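Flu model notebook - ward demand runs
Thursday, October 17, 2019

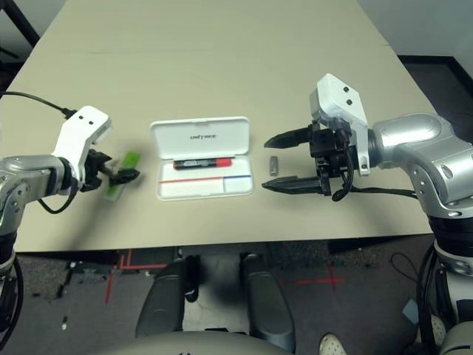

Right, picking up where I left off on the Korkley data. The admissions file has 1117 rows once the duplicates are out, and I'm fairly happy with it now, apart from the transfers from Grendia, which get a fresh admission date when they arrive and so look like new cases. I've matched them on age band and test date for now. Bit crude, but it'll do until somebody sends me the proper transfer log (asked twice!).

Baseline run is 52 weeks, starting from the first week of the old season, vaccine uptake held at last winter's level. Peak lands in February, same as the real one, so that's a relief. The height is too low though. I spent most of the morning blaming the contact matrix and then found I'd left the school holidays switched on for the whole of January. Fixed, rerun, much better shape. Please, if you copy my settings file, take the one from after lunch!

Peak beds occupied with the fix in: 667 across both sites. I haven't put an interval on that yet so don't quote it to anyone upstairs.

Next I tried weaker vaccine protection in the over-65s. What surprised me is how little the timing moves - the peak gets taller and fatter but it sits in nearly the same week. Length of stay matters far more than I'd expected. Adding 2 days to the average stay for the oldest group does more damage to the bed count than knocking a fair chunk off the vaccine, and I'd like someone else to check that before I believe it. It could easily be how I've coded discharge, where everyone in an age band leaves on the same curve whether or not they've been in intensive care.

Sekano have their own version with a separate intensive care queue. Might borrow the idea. The Hamdy script still falls over if the weekly counts have a blank in them, so fill with NA by hand before running, not zero (zero gives you a lovely smooth curve that is completely wrong).

To do:
split discharge by ward type
chase transfer log, again
rerun low uptake with the new holiday dates
back up the seeds folder, it's only on my machine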